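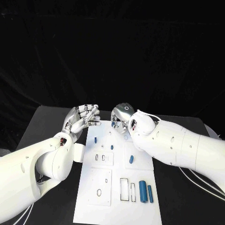

Do you need a peg board to test a robot arm you have built at home?

You can manage for a while with cups and boxes, but for learning small movements of the fingers a board with fixed positions is much better, and I would buy one before any other accessory.

I write this after some months with the Jurnivel board in our shared workshop, where Yu-na Joo and I are building the control software for a two-armed humanoid. The arms and hands were mostly finished in November. What we did not have was a task that stays the same from one evening to the next.

What you get

The kit is a long white board with marked places on it, and a set of blue pieces. There are thin pegs, thick cylinders and some pieces with flat sides. I paid 69 euros plus shipping from Willent. It arrived well packed, with a printed sheet which is too short. The sheet shows which piece belongs to which place and after that it leaves you alone with it.

We lay the board lengthwise in front of the robot, with the short side toward its body. The sheet recommends the other direction. With our arms the far places are then easier to reach, because both elbows can stay outside of the board. If your arms are shorter, please try both ways.

In use

The big cylinder is the right piece to begin with. It stands well by itself and the fingers can close on it without much precision. In the first evening we had a good grip on it, and I was very happy for ten minutes. Then we tried the thin rod. A small error in the wrist, which you do not notice with the cylinder, is enough to push the rod over. We made 133 attempts with the right hand before I trusted our calibration, and I still have the notebook with all of them.

Working with both hands took more patience. Yu-na wanted each hand to have its own half of the board, the left one for the far pieces and the right one for the near ones. This was a good idea and it saved us from several collisions. I recommend to write down the start position of each piece, otherwise the results from two evenings cannot be compared.

The blue color is simple to separate from the white board in software. Under our green light the white parts change their tint very much, so we had to set the threshold again. I do not count this as a fault of the kit.

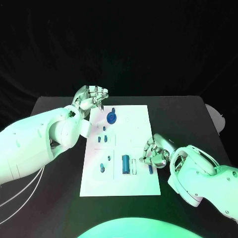

What I did not like

The outlines are faint. For a person they are fine at short distance, but our vision program often misses them, and finally we typed the positions in by hand. Also the board moves if a finger presses on it from the side. I would like clamps in the box at this price.

Spare pieces are sold only as a full set. Debora Sanna lost one small peg behind the shelf and we waited 14 days for a whole new bag.

My opinion

Four stars from five. It is a good purchase for anybody with a working hand and unfinished software. If your gripper still cannot hold a cup, wait with it. I will write again when we have tried the second set of plates, which Yu-na has already ordered.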